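Back to two trucks, and what the third one cost me

I let the third truck go in April. A few people who read this blog have asked how it's working out, so I'm writing it down once and then I can point to it.

For anyone new, I run a small haulage outfit out of Havmont, mostly palletized goods and some building supplies in season. It was one truck for a long time, then 2, then three when the Skukon contract came up. Skukon wanted a daily run to their warehouse and a guaranteed 7 a.m. slot, and I couldn't promise that with what I had. So I leased a third tractor from Hostus on a three-year deal with a mileage cap.

The lease payment was fine. I had budgeted for it. What I hadn't budgeted for was everything around it. Insurance went up more than I expected for a driver with a short record. Tires on that unit wore faster than on the other two, and I still think the alignment was off when we picked it up. And the daily run turned out to be four days a week, then three, with the Friday load dropped by phone the night before more often than not.

I do the books on paper first and put them in the computer after. Fuel receipts get stapled to the trip sheet, trip sheets get stapled to the week, and the weeks go in a folder by truck. It's slow but I can find things.

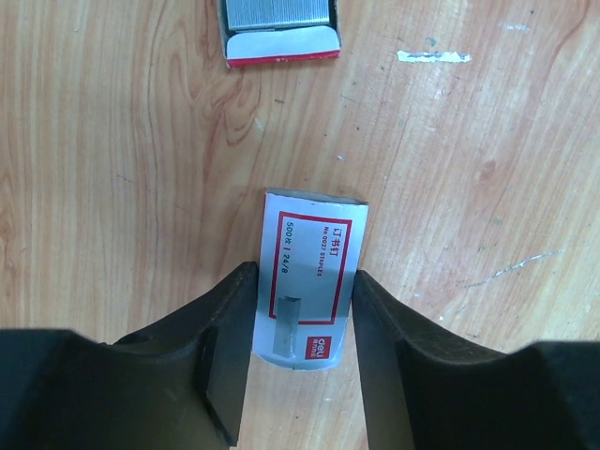 Staples on the table.

Once I had a full year of folders I added it up by truck for the first time. The two I own outright were both making money. The leased one was losing me 149 dollars a week, averaged out. Some weeks it made a little. The weeks with the dropped Friday loads killed it.

I went to Skukon and asked for a cancellation fee. They offered one, but only with 12 hours' notice as the cutoff, and their calls came in later than that. I asked for a minimum number of runs a week and they said no. I don't hold it against them. They had a slow year too.

Mohamedi, the other outfit in our yard, had been short a truck since winter, and they agreed to take over the lease and the run together. Hostus charged 704 dollars for the transfer — paperwork, an inspection and one scuffed fairing that I would have argued about if I'd had the energy. I paid it and signed.
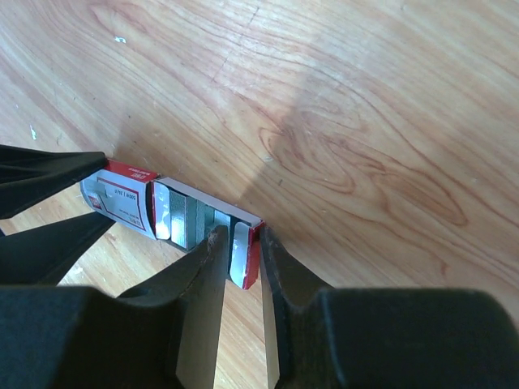
The driver went across with the truck, which was his choice and a good one. He kept his hours and his morning route. I still see him at the fuel pumps.

What I have now is simpler. Both trucks are out most days and I drive one of them myself when the schedule is tight. I turned down a regular job last month that would have meant 300 miles a day with nothing to haul on the way back. Two years ago I'd have said yes to it and worried about the empty leg later.

I am watching the older of the two trucks. The clutch has a while left in it but not forever, and I'd like to get through the fall before I have to deal with that. If I replace it I'll buy used and pay cash, even if it means going a few model years older than I want.

Next post will probably be about tires. I've been keeping notes on the retreads.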